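Journal > Family > Writing it down

Writing my grandmother's life for people who never met her
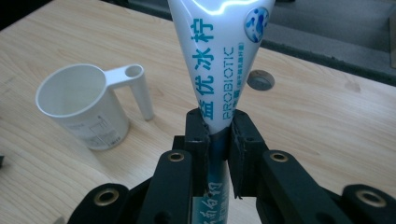
Hina Bangash wrote to me after my last post to ask why anyone would bother putting a private person's life story online, when the only people who would read it already know it. She said her own family keeps theirs in a folder in a drawer and that seems to work fine.

I thought about it for a few days. My answer is that the people who know it are getting old. My mother can tell you which street the family lived on and what my grandfather did at Stolteck before he was moved to the night shift. My kids can't. One of them thought my grandmother was a nurse. She worked in the office of a hospital laundry for 18 years and never treated a patient in her life.

So in July I started a short biography of her, in the same layout you see on those celebrity pages: birth, parents, siblings, school, work, marriage, children. I read a lot of them on my phone, and I know how thin they are. Half the sentences start with "also" or "similarly," and they always tell you the star sign. But the order is useful. If you have never written about a person's life before, it tells you what to go and find out next.

Birth was harder than I expected. The family always celebrated on one day and her papers say another. My mother thinks the clerk wrote down the day the birth was reported. My aunt thinks my grandmother changed it herself so she could start work sooner. I put both versions in and said who told me each one. I left the star sign out, because it's different depending on which date you believe.

Parents took one evening. Her father fixed sewing machines and later sold them. Her mother raised the children and took in hems. There was a brother who died as a baby, and my mother had never mentioned him before. I asked if it was all right to include him. She said yes, and then she called back the next day and said to put his name in too.

School was two lines. She left early and was annoyed about it until she died.

Work was the longest part. I had a box of her pay slips and two letters from a supervisor, one good and one not so good. I typed up both. My aunt wanted the second one left out. It says she was "often short with the drivers," and anyone who ever rode in a car with her would believe it. I kept it in. My aunt hasn't said anything about it since, so I'm treating that as settled.

Marriage is where I got stuck. There are two stories about how my grandparents met. In one it was at a wedding, and in the other it was at a bus stop in the rain. He told the first and she told the second. They told them at the same table, sometimes in the same meal. I wrote down the bus stop story first, since the page is about her.

The first draft came to 4,000 words. I cut it down to 1,935, mostly by taking out my own opinions. I had written things like "she was a strong woman" several times, and they didn't add much. The part where she walked home with a broken toe because she had already paid for the week's groceries and wouldn't spend more on a taxi does the job better. I also took out a long section about the house, which was really about me being a child in it.

I don't have a net worth section. My brother asked for one as a joke. She left a savings account, a good coat and a set of pans that my cousin still uses.

A few practical notes for anyone doing the same thing. Ask one person at a time. When my mother and aunt were in the room together, they corrected each other and I ended up with nothing I could use. Record the call if they'll let you, and write down the date. Don't save the photo captions for the end. I have a whole envelope of people at a picnic, and the last person who could name them was my grandmother, who lived to 90 and would have told me if I'd asked.

To get back to Hina's question, the folder in the drawer is fine. I have one too. But my cousins live in three countries and the drawer is in my hallway. Two of them have already read the page and sent corrections. One was a spelling. The other was about the year the family moved, and I still need to check it against the rent book, which my aunt has.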